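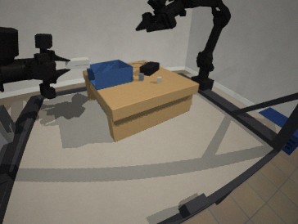

# Zasora con el módulo Pillar: dos estrellas

*2 de enero de 2021*

Compré la licencia de Zasora, el simulador de celdas de dos brazos de Kinaseck, por una sola línea del folleto: «parada de seguridad coordinada mediante Pillar». Pillar es el módulo que vigila a los dos brazos y los detiene si se acercan demasiado. Se vende aparte, como los airbags en ciertos coches de otra época.

Empiezo por lo bueno, que lo hay. La instalación fue limpia, el editor de celdas se entiende sin manual y las sombras son preciosas. Las sombras son tan buenas que uno sospecha en qué se fue el presupuesto. Monté una tarea modesta: una mesa baja, una caja azul abierta y unas cuantas piezas que hay que meter dentro. En el taller Huamán hacemos eso mismo con brazos de verdad y queríamos ensayar las paradas antes de que alguien tuviera que pagar una muñeca nueva.

Lancé 2000 episodios con los dos brazos trabajando a la vez y la distancia mínima de seguridad que trae Pillar de fábrica. En 113 de ellos la parada se disparó a tiempo y detuvo un brazo. Uno. El otro siguió con lo suyo, con la serenidad de quien no ha leído el correo.

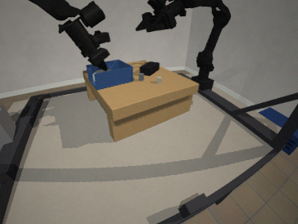 *El brazo izquierdo, con la punta de la pinza en la boca de la caja azul; el derecho, en alto, por encima de la caja negra.*

El registro de eventos tampoco ayuda. En todos esos episodios aparece «PARADA COORDINADA: OK», en verde. Tuve que exportar las posiciones articulares y compararlas a mano para ver que un brazo estaba clavado y el otro continuaba su trayectoria. Si me hubiera fiado del verde, habría pasado la misma configuración a la celda real y esta reseña la firmaría el seguro.

Después de varias tardes encontré el patrón: falla cuando el brazo que provoca la parada tiene la pinza en plena orden de cierre. Pillar espera a que la pinza confirme, la confirmación no llega, y la señal para el segundo brazo se queda en la cola. Con las pinzas quietas va perfecto, así que el módulo es muy recomendable para celdas que no cojan nada.

Escribí al soporte de Kinaseck. Contestaron rápido y con educación que el comportamiento era «conocido» y que se corregiría en abril. Pregunté por qué no figuraba en las notas de la versión. Me mandaron las notas de la versión.

Mientras tanto, lo que me funciona:

- Desactivar la espera de confirmación de pinza en las opciones avanzadas de Pillar. Saldrá un aviso muy severo; se acepta.
- Añadir un guion propio que compare las velocidades de ambos brazos tras cada parada y aborte el episodio si alguna no es cero.
- No mirar el registro.

¿Lo compraría otra vez? Zasora a secas, quizá, para planificar trayectorias y enseñar vídeos a los clientes. Pillar, no, hasta que pare lo que dice que para. He pedido la devolución del módulo y el formulario me ha respondido «OK», en verde. Sigo esperando el dinero.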